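Seven rules for a simulated workcell

Oct 16, 2025

I have been asked twice since February to write down the house rules we use when building simulated cells for arm manipulation. The version on our wiki has grown by accretion and contradicts itself in at least one place, so I have rewritten it. Tanko Omoregie went through the draft and removed most of the adjectives.

The rules cover a fixed arm on a table, a two-finger gripper, and small rigid objects. They do not cover mobile bases. Lourenço Falcão has a separate note for those and I have no wish to merge the two.

1. Fix the frames before placing anything. The world origin sits on the floor, the arm base has its own frame, and the table top has a third. Every object pose is stored relative to the table top. In the Marinho project we stored poses relative to the world, then raised the table by 12 millimetres. All the blocks were embedded in it, and the solver ejected them at the first step. The correction took an afternoon. Finding the cause took longer.

2. State the units in the file. Metres, kilograms, seconds, radians. A comment at the top of the file is enough. A mesh exported in millimetres and scaled on import is acceptable only if the scale factor is written beside the import line. We do not bake the factor into the mesh, as the next person will apply it again.

3. Keep the visual mesh and the collision mesh apart. The visual mesh may be as detailed as the renderer can stand. The collision mesh should be convex pieces, and as few of them as will do. For fingertips we use boxes. Curved fingertips look better and give contact points that wander from step to step, which then shows up in the logs as a slipping grasp.

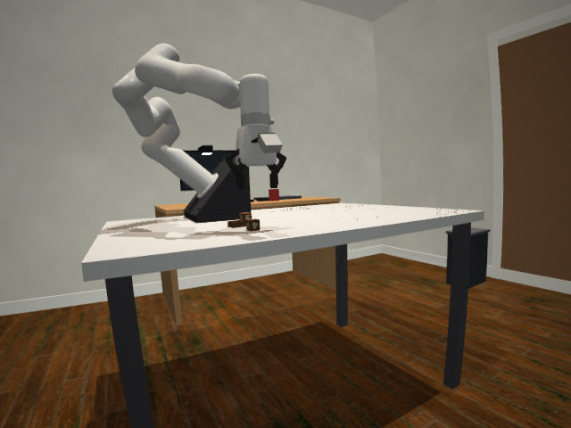 4. Randomise from a seed, and log the seed. Object position, object yaw, light direction and surface friction are all drawn from one generator, in a fixed order. Adding a new random quantity goes at the end of that order, never in the middle. I broke this rule myself on Stolby. Every stored seed then produced a different layout, and run 2761, the one failure we wanted to study, could no longer be reproduced.

5. Check reach before the episode starts, not during it. A target the arm cannot get to is a fault in the layout and should be rejected and redrawn. The rejected layout still goes in the log with its reason. If the rejection rate goes above 7 per cent, the sampling region is wrong and should be changed by a person. Leaving the sampler to keep trying hides the problem and skews the set towards the middle of the table.

6. Apply the real limits. Joint velocity, joint torque, gripper force and gripper closing speed come from the maker's data sheet, with the revision of the sheet recorded. Simulators are generous by default - ours shipped with effort limits so high that the arm could have moved the table. A policy trained under those conditions learns to use them. We also keep the safety stop active in simulation. There is no one to injure, but the controller has to learn what a stop looks like from the inside, and the recovery code needs exercise.

7. Define success in writing, and have someone else read it. "The cube is lifted" is not a definition. Ours reads: the lowest point of the object is at least 57 millimetres above the table top, both fingers are in contact, and this holds for one full second. The first draft had no time condition, and a cube flicked into the air by a badly timed close was scored as a success. Tanko found it by watching replays, a practice I would recommend to anybody who currently reads only the totals.

There is some disagreement about scenery. Pleltus, the asset library we use, makes it easy to furnish a whole room, and a furnished room costs render time. My position is that furniture is allowed provided it is static, has collision switched on wherever the arm can reach it, and is listed in the layout file like everything else. Lourenço would go further and require a bare version of each layout for regression tests. He is probably right, and I will add it when the Ganex runs are finished and there is disk space again.

The contradiction on the wiki, for those who asked, was between the old rules 3 and 5. One told you to pad the collision meshes, the other told you to check reach against the visual ones. Padding has gone. If you have layouts built with it, rebuild them before comparing any numbers with ours.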